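4. Who buys the box, and what for

4.1 The two reissues

Some background first, kept short. Derumon put out six studio albums, split, came back for one tour, split again. The catalog sat untouched for years. Then two box sets in the same season, both from the same label - one with the albums as released, one with demos, B-sides and a live disc from the Lorkport show. The first was priced for casual buyers. The second was not.

We wanted to know who bought which. The label has sales totals but no names, and chart data lumps the two boxes together under one title (see Section 2). So we went to the shops.

4.2 Interviews

Buyers were found through two record stores, one in Lorkport and one in Dirley. Notice by the register, sign-up sheet, nothing fancy. 48 people signed up and 30 were interviewed. The rest didn't call back or had bought something else. Interviews ran from January on and the last one was done on 31st August, later than planned. Garrido did the Lorkport ones, Moya did Dirley. Same question list in both places, though Moya dropped the question on streaming after the first few - people got annoyed by it. Those answers are left out of what follows.

All interviews were typed up and coded twice, once by Chong and once by Villanueva. Where they disagreed they talked it through. Most of the disagreement was over one code, "completing," which Chong used for anyone who said they already had the albums and Villanueva only for people who said they felt a gap on the shelf. We went with the narrower one.

4.3 What buyers said

Of the 30, 24 already owned at least one of the albums in some other format. Old vinyl mostly, a few tapes. So the box is rarely a first meeting with the music. That matches the earlier work on reissues discussed in Section 2, and it goes against the label's own press sheet, which talks about "a new generation" three times on one page.

Reasons for buying were mixed and people changed thier minds while talking. A Dirley buyer, first answer: "The sound. They cleaned it up." Ten minutes later, same person: hadn't opened it. Still in the shrink wrap, up on a shelf next to the concert ticket. We had several like this. Sealed copies came up more with the demo box than the album box, and more in Dirley than in Lorkport. We don't have a good explanation for the town difference. Could be the store - the Dirley one sells a lot to resellers.

Then the booklet. We had not asked about it. Almost everyone brought it up anyway. Liner notes, session dates, who played the second guitar on the third album (a long running fight among fans, and the booklet does not settle it). One Lorkport buyer had found two wrong dates and written to the label. No answer so far. Another said the booklet was the only part he kept near the chair, the discs were in a drawer.

The singer, Esteban, came up less than expected. Only when talk turned to the tour. People who had seen the tour talked about the live disc as a kind of proof - yes I was there, yes it was that loud. People who hadn't been there mostly skipped it. One called it "somebody else's vacation pictures."

4.4 Numbered copies

The demo box was numbered by hand, 1108 copies. Low numbers mattered to more people than admitted it. Typical pattern: interviewee says the number means nothing, then gives it from memory. We coded this as "denied interest" and it is the one code both coders agreed on every time.

Two buyers had traded up. One swapped a high number plus a signed poster for a lower number, then regretted the poster. Nobody we spoke to had sold a copy outright, but people who sell quickly are not likely to sign a sheet by the register, so no claim is made there.

4.5 Limits

Two towns, two shops. No online buyers at all, a serious hole as the label ships most of its boxes direct. Age was asked in bands and the top band was too wide, so the older buyers can't be pulled apart. Adamczyk read an early draft and pointed out that our sample leans toward people who like talking about records. True. Can't be fixed with what we have.

The other thing is timing. Both boxes were new when we started and less so when we finished, and early and late interviews don't read the same. Early ones are full of complaints about price and a dented corner. Late ones hardly mention either. We did not split the sample by date becuase the groups got too small to say much, but anybody reusing the coding should try it with a bigger set.

Figure 3. Robot arms with grippers on both sides of a folded white cloth garment, on a light beige table.

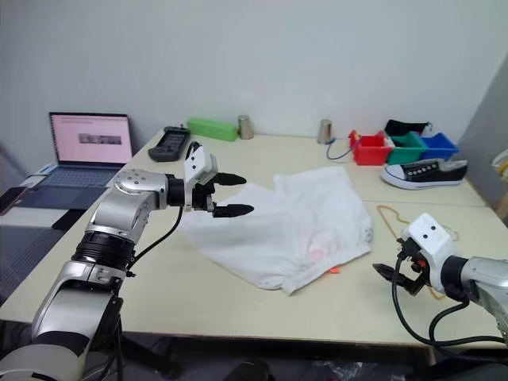 A second round with direct-order buyers would help with both problems, and the question list can be used as it stands, minus the streaming question.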